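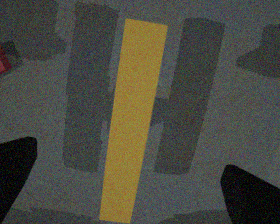
## 4. What the packet says about iron-on hem tape

Most of what home sewers know about iron-on hem tape comes from the packet, and most of what the packet says can't be checked at home. "Permanent hold" is the usual phrase. It appears on the Candulden and Granutus packets with no wash count beside it, and on the Xie packet with a wash symbol but no drying symbol. Only Jimurau gives a number, 400 washes, and we could find no account of how that number was reached. We wrote to the supplier and received a second copy of the packet text.

We don't doubt that these tapes stick. Our question was narrower: does a hem put up by an ordinary person with an ordinary iron stay up long enough for the word "permanent" to mean anything? Earlier tests of fusible tape mostly use a heated press, flat cotton and a trained operator. Those are fair conditions for comparing one glue with another. They tell us very little about a pair of work trousers done on a kitchen bench the night before they're needed.

### 4.1 Fabrics and method

We used four fabrics: a plain cotton, a cotton and polyester blend, a wool blend suiting and a viscose. Each was cut on the straight grain and washed once before hemming. Our pieces were joined into tubes, as a trouser leg is, so that the hem had to be fused in stages. This matters more than it sounds. Where two pressings meet there's often a short stretch that gets heated twice or, more commonly, missed.

Hems were pressed at the setting shown on each packet, for the time shown. Granutus gives no time at all, only "until bonded", and we settled on eight seconds to match the longest of the other three. A reader could fairly object that we chose this figure for the maker. We did, and so does every customer.

Washing was done in a front loader on a warm cycle and drying was on a line in shade. We didn't tumble dry. Hems were checked by hand after each cycle and marked as failed once a gap had opened wider than 5 mm anywhere along the edge. That's a low bar for failure, but a gap of that size is enough to catch a heel.

### 4.2 Results, and how far to trust them

Cotton did well with every tape. The blend did nearly as well. If we'd stopped there, as the packet writers seem to have done, we would have little to complain about.

The wool blend was another matter. Hems on this fabric opened early and nearly always at the side seam, where the tape has to climb over extra layers of cloth. Candulden held longer than the others, although the difference between its best and worst hems was wider than the gap between brands. We wouldn't tell anyone to buy it on that basis. Viscose gave the most confusing result: the bond often survived while the cloth around it puckered, so a hem could pass our test and still look bad enough to unpick.

Re-pressing is the remedy most often suggested in sewing guides. We tried it on the failed wool hems and got mixed results. Some closed up and stayed closed for several more washes — others opened again on the next one. We can't say what separates the two groups, and we're wary of guides that say they can.

There are limits on our side as well. One household iron was used throughout, and its dial may not match anyone else's. All tape of a given brand came from the same batch. We stopped well short of 400 washes, so nothing in this section disproves the Jimurau claim, though the wool hems make it hard to take at face value for that fabric.

Figure 1. Computer-rendered view of a narrow yellow bar, tilted slightly, with a dark grey shape on either side.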